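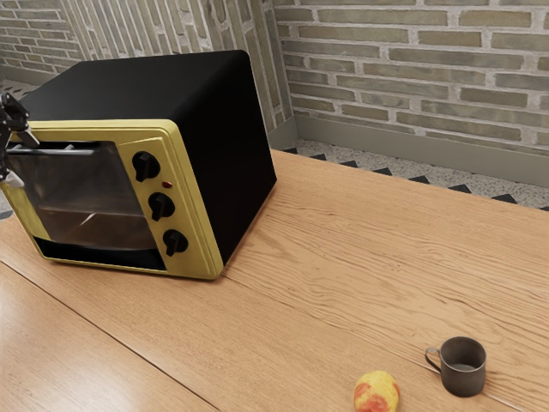
The Ernach Countertop Oven, Four Months In

I don't trust small ovens. I've owned three of them, and each one promised to replace the big oven and ended up making toast for a year before it went out on the curb. So when the Ernach went on sale at Castillo in December for less than I'd paid for the last one, I bought it mostly to find out how it would let me down.

The box says it preheats to 400 in four minutes. Mine beeps at four minutes, sure. I put a Zileo oven thermometer on the middle of the rack and the beep came at a little over 300. It took another six minutes to get where the dial said it already was. If you bake, wait for the second time the heating light goes off and ignore the beep.

Once it's hot it holds steady enough. I set it at 350 and checked the thermometer through an hour of baked potatoes, and it drifted up and down by maybe 15 degrees. My full-size oven is worse than that. The potatoes were fine. A little leathery on the side nearest the back wall, so turn them halfway.

Toast is the part I expected it to get right, and it's only fair. Setting 4 gives you light gold on the first round and dark brown on the second, using the same bread. The manual (53 pages, a third of it warnings) says to let the oven cool between batches. I have never met a family that lets the toaster cool between batches.

Frozen pizza: better than I wanted to admit. A ten-inch fits with a bit of room. The bottom came out crisp straight on the rack, and the cheese browned before the crust burned.

Cookies: skip it. Six at a time on the little pan they give you, and the two in back were done before the two in front had spread. I made one full batch of dough that way on a Sunday and went back to the big oven for good.

The "air crisp" setting is a fan. It's a loud fan. Fries took 22 minutes against the 14 on the chart, and the TV in the next room had to go up. Telovow makes a basket-style fryer that costs less and does fries faster, and if fries are why you're shopping, buy that instead.

Cleaning is about what you'd guess. The crumb tray slides out without a fight, which I can't say for my last one, but grease gets into the corners behind the rack and you need an old toothbrush for it. The outside gets hot enough on top that I wouldn't store bread up there.

Then there's the claim that it uses "up to 584 fewer kilowatt-hours a year." Up to, compared with what, cooking how often? I couldn't find it anywhere in the manual. My electric bill hasn't moved that I can see.

Would I buy it again at the sale price? Probably. At full price, no. It reheats leftovers well, it does a decent pizza, and the rest of the front of the box you can ignore. The warranty is one year and I'll update this if it dies in month thirteen.

Comments

crumbtray_mom: Same problem with the beep! I called and they told me it was "within normal range." Normal for who?

Dale's neighbor: Cookies work if you drop it 25 degrees and turn the pan at the halfway mark. Still only six though.

pj in Ohio: Mine is two years old and the fan started rattling after almost 100 uses. Still heats.

Recent reviews

Telovow Basket Fryer: Loud, Quick, Hard to Wash
Are Zileo Thermometers Worth the Extra Money?
Castillo Store-Brand Sheet Pans After One Winter
Space Heaters That Say They Cover a Whole Room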